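Brinwood Bench Equipment
Grippers > Two-finger > Kodov parallel gripper, trial and comparison notes

Kodov parallel gripper, black, for light arms

Stock code: 234. Sold singly or as a matched pair. Cable included, patience sold separately.

The Kodov is a plain two-finger gripper with jointed links, rubbery opinions about alignment and a body long enough to get in the way if you mount it carelessly. We stock it alongside the Ganis, which costs more and looks as though it knows it. Customers keep asking which one to buy, so we put a pair of Kodovs on our two silver arms, gave them a row of bins and a supply of awkward cylinders, and set them to sorting.
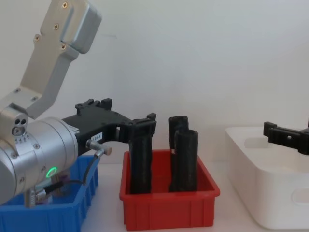

Page last changed: 30 Jan 2025

The sorting job is the one most buyers describe to us on the phone. Something is standing up in a bin. It has to be picked up without its neighbours coming along for the ride, carried a short way and put down still standing. A child of four can do it. A child of four also needs lunch, so there is a market for grippers.

What we used

Two arms, one Kodov on each. Three plastic bins, blue, red and white. Black cylinders with soft, uneven sides, which are a nuisance to any gripper that expects the world to be machined. A clear tub of thin wooden sticks with a lid. Wrist camera on the gripper mount, and further views from chest and head height for comparison.

We ran 80 picks with the Kodovs and another 80 with the Ganis pair, using the same starting heights and the same controller settings. Marit Rustad wrote the settings and would like it known that she didn't write the ones we used in August.

Kodov against Ganis

Grip on soft sides. The Kodov closes evenly and doesn't chew. It managed the soft cylinders with the force set at 50 on the controller's own scale, a scale that corresponds to nothing in physics but is at least consistent. The Ganis wanted a lower setting and sulked if it didn't get one.

Room to work. Here the Kodov loses a point. The links spread outwards as the fingers open, so cylinders standing close together get nudged. Leave more space between them, or approach from the side that has it. The Ganis fingers slide straight and need less elbow room.

View past the fingers. Better on the Kodov than we expected. With the camera at the wrist you can see both pads and a fair amount of whatever is between them.
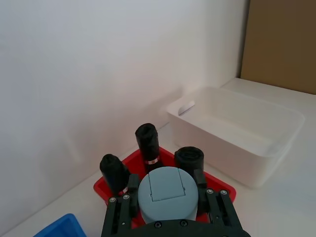
Kodov fingers closed on a blue-grey cylinder, wrist camera view.

Cabling. The cable leaves through a metal connector near the base and hangs in a loop. Give the loop some thought. If it is too short the wrist will find out at the far end of a reach, and if it is too long it will go fishing in your bins. We settled on a length that clears the rim when the gripper is level, then tied the rest back along the arm.

Lids. A lid is the easiest thing in the world to grip and the worst thing to trust. Holding just below it is safer, and the Kodov's pads are narrow enough to fit there on most small tubs. We set the approach height lower for anything with a cap and stopped worrying. 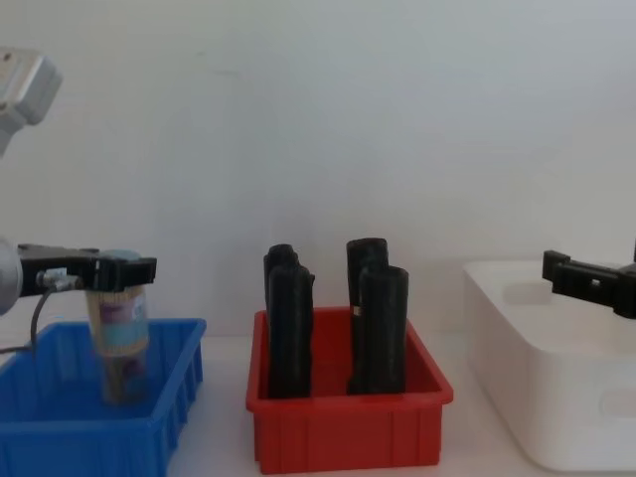

The same rule helps when you are setting down. Lower until the base is nearly on the bin floor, pause, then open slowly. The factory opening speed is far too cheerful for tall, thin things, and the controller lets you turn it down on the second settings page, under a heading that has been translated at least twice. Choose the lowest speed your schedule will bear. If you run two arms, do it on both, as the settings aren't shared.

Controllers

The Kodov will talk to the Sitthichai controller without an adaptor. Firmware 12 or later is needed for two grippers at once. Older units will accept the second gripper, report that all is well and then ignore it. Updating takes one cable and a cup of tea.

With the Ganis you get its own controller in the box, and it is a good one. It's also the size of a bread bin.

Which to buy

Buy the Kodov if your objects are soft or a bit lumpy, if they have some space between them, and if you already own a Sitthichai. Buy the Ganis for tightly packed bins, or if somebody else is paying. We would happily keep either pair on the arms, and at the moment the Kodovs are staying put, mostly for the wrist view. 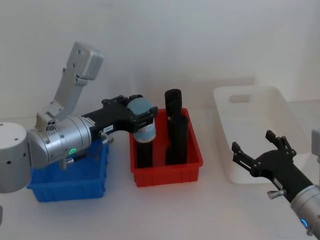 Marit Rustad: I'd be harder on the Kodov over close neighbours. Turning the wrist a little before opening cures most of it, but that has to go in the motion plan by hand, and the manual doesn't mention it. Please put that on the page before someone rings me about it.

Consider it put. Her wrist-turn settings for the Sitthichai come with every matched pair, as a file and as a printed sheet.

Fitting and returns

Check the bolt pattern on your wrist flange before ordering. Adaptor plates are listed under Mounts. Unused grippers can be returned in their original packing. Grippers with glue on the pads are yours for life.

Related items: Kodov spare pads; Ganis straight-finger gripper; Sitthichai two-channel controller; cable ties, black, bag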